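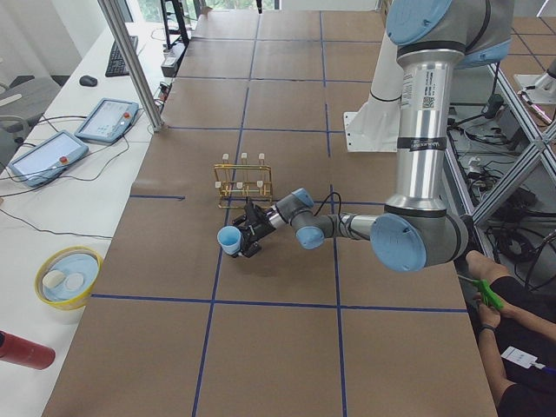
Secar la vajilla sin trapo: mi trabajo de Economía Doméstica
Marzo de 2023

¡Hola! Cuando nos pidieron elegir un tema cotidiano para el proyecto, yo lo tuve clarísimo: en mi casa se discute por los trapos de cocina desde que tengo memoria (mi abuela los plancha, mi padre los usa para todo, hasta para limpiar la bici). Así que quise saber cuánto tarda una taza en secarse sola y si la postura cambia algo.

Trabajé con Nikau Kereama en la cocina del instituto durante 7 tardes de febrero. Lavábamos las tazas con agua templada, las dejábamos boca abajo, de lado o boca arriba, y apuntábamos la hora en un cuaderno que acabó bastante arrugado, por cierto. En total salieron 113 anotaciones válidas; las demás las tiré porque alguien abrió la ventana y se nos fue todo al garete.

Boca abajo sobre una rejilla, la media fue de unos 40 minutos. Boca abajo sobre la encimera tardaban muchísimo más, y dentro quedaba un cerco de vaho que no se iba ni a la de tres. De lado, pues depende: el asa molesta y el agua se queda en la curva.

Me faltó probar con los vasos altos y con la ventana abierta a propósito. Nikau quiere repetirlo en verano, con más calor, y yo me apunto, pero esta vez el cuaderno lo lleva él.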